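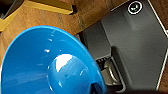 3.2 Coding of unforced errors

Matches were drawn from one regional futsal season and covered every fixture for which a full recording and an official match sheet were both held. This gave 40 matches, each played over two periods of 20 minutes with a stopped clock. Extra time, where it occurred, was left out of the analysis. Recordings were loaded into Trestent, and each possession was marked from the first controlled touch to the moment the ball went dead or passed to the other side.

An unforced error was defined as a loss of possession by a player who had control of the ball and no opponent within 2 metres at the moment of release. Failed dribbles were excluded under this rule, as were blocked shots and passes played under a direct challenge. Kick-ins taken to an opponent were retained. A separate code was used for restarts given away under the four-second rule, which depend on the referee's count and cannot be judged reliably from the recording alone.

Coding was done by Inmaculada Nieto and a second analyst who had not seen the results of the fixtures. Where the two disagreed, the passage was replayed at half speed and a joint decision recorded. Most disagreements concerned the position of the nearest opponent in wide areas, where the viewing angle made distance harder to judge. Passages that remained unclear after replay were dropped. The final set held 151 unforced errors.

3.3 Score state and match phase

Each error was assigned to a score state (leading, level or trailing) from the point of view of the side in possession, and to one of four phases of ten minutes. The fixtures between Vindus and Paseo were treated in the same way as all others, although both sides used the goalkeeper as a fifth outfield player more often than the rest of the league. Time played with a fifth outfield player was marked so that it could be removed in a later check.

Raw counts are a poor guide here. A side that is leading late in a match tends to have longer possessions and fewer of them, so the number of errors may fall even when the risk on each possession rises. Errors were therefore expressed per possession, with score state and phase entered together in the model and the match entered as a random effect.

Figure 2. Dark grey plastic housing on a brown wooden surface, from above. 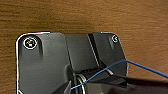 Why were errors counted per possession and not per minute? Possession length varied widely between score states, and a rate per minute would have made slow, cautious play look safer than it was.

The opening phase was used as the reference category. Errors in the first minute of each period were kept in the main model and removed in a second run, to test whether early lapses in concentration had an undue effect on the estimates for that phase. The same procedure was applied to the minute following each time-out.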